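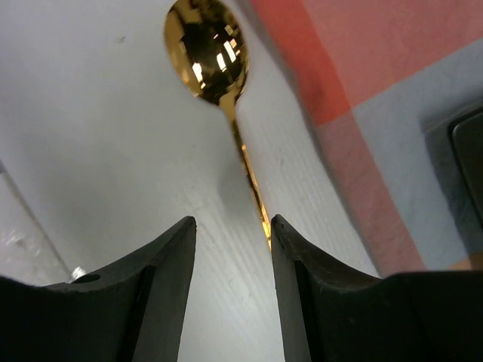
El depósito del piso de la calle Bitari

Llevo tiempo sin escribir en el blog y la razón es bastante aburrida: el depósito de mi antiguo piso. Soy francesa, vivo en España desde hace 7 años y pensaba que ya conocía las reglas para alquilar. Conocía una parte.

Cuando firmé el contrato con la agencia Jacquet pagué un mes de fianza y otro mes que en el papel se llamaba «garantía adicional». Yo entendía que las dos cosas eran lo mismo, dinero que se guarda y que después vuelve. El agente, Osvaldo Xavier, muy amable, me dijo «eso es lo normal» y firmé. No le reprocho nada, porque es normal, lo he comprobado después. Pero la fianza legal se deposita en el organismo de la comunidad autónoma, y la garantía adicional se la queda el propietario o la agencia según lo que dice el contrato. Cuando una se va del piso, son dos conversaciones diferentes.

Dejé el piso en abril. Entregué las llaves, firmé una hoja y pregunté cuándo me devolverían el dinero. Me contestaron que en un mes, más o menos. La fianza llegó casi entera, con una factura pequeña de la luz descontada, y eso me pareció justo. De la garantía no llegó nada. Escribí un correo y después otro. Al tercero me respondieron con una lista de reparaciones: pintar el pasillo, cambiar la goma de la lavadora, limpieza profesional de la cocina.

El pasillo lo había pintado yo misma antes de irme, con mi amiga Faith Temba, y tengo la factura de la pintura. La goma de la lavadora ya estaba mal cuando entré. Sobre esto había mandado un mensaje la primera semana y, por suerte, no borro nunca los mensajes (mi hermana se ríe de mí por esta manía, pero esta vez gané yo). De la limpieza no tenía ninguna prueba, solo mi palabra y un dolor de espalda.

Una compañera del trabajo, Josiane Barbier, me recomendó ir a la oficina municipal de información al consumidor. Pedí cita y me atendieron bien. La señora me explicó que el desgaste por el uso normal no lo debe pagar el inquilino, y que si me descuentan algo puedo pedir las facturas. También me aconsejó que dejara los correos y mandara un burofax. Yo no conocía esta palabra. Es una carta certificada donde queda constancia del contenido, se puede enviar desde Correos y cuesta más de lo que yo imaginaba para una carta.

Lo escribí con mucho cuidado, tres borradores, y Remo Colombo me corrigió los subjuntivos. Pedía las facturas de cada reparación y la devolución del resto en 12 días.

Me llamaron antes del plazo. De las tres reparaciones quedó una, la limpieza, por 100 euros. Podía seguir discutiendo, pero estaba cansada y acepté. El resto lo recibí por transferencia y ya está en la cuenta del piso nuevo, que por cierto también tiene garantía adicional. Esta vez pedí que escribieran en el contrato quién la guarda y en qué plazo la devuelve. El propietario dijo que sí sin problema y añadió la frase a mano, con las dos firmas al lado.

Si alguien que me lee ha pasado por un juicio verbal para recuperar una garantía, me interesa saber cuánto tardó. Los comentarios están abiertos.

Perrine Hamel
05/06/2024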